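Small shed, big reach: stacking cups at Sustodstead

The shared workshop at Sustodstead has lathes, a kiln and a long bench where members have been building a robot arm project called Clelari. The arm itself was bought second-hand. The software, the stand and most of the wiring are the members' own work, and the parts bill so far is $1414.

Clelari's first job is stacking cups. Before the real arm is allowed to try anything new, the move is run in simulation on the workshop computer. The program used for this, Gronumero, was written by members over one winter. A bad line of code there costs a few minutes – on the bench it can cost a gripper finger.

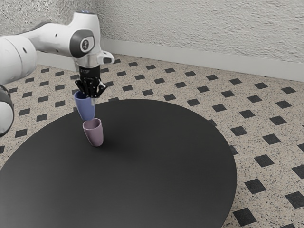 The simulated arm holds the blue cup over the pink one on a round black table.

Colour matters in the virtual room. Each cup has its own so the program's camera can tell them apart, and the floor and wall were given texture to make the view less tidy. The group found that code tuned against plain grey surfaces did poorly in the shed.

The stacking routine is now at version 58. Earlier ones came down too fast or let go too high. The current one pauses above the lower cup for 4 seconds, checks its position, then lowers. Members want 10 clean stacks in a row in simulation before a version goes across to the bench.

Next on the list is a new power supply from Biswas, a local electrical shop, and a proper guard for the bench. After that the group plans to try bowls, which are harder to grip by the rim.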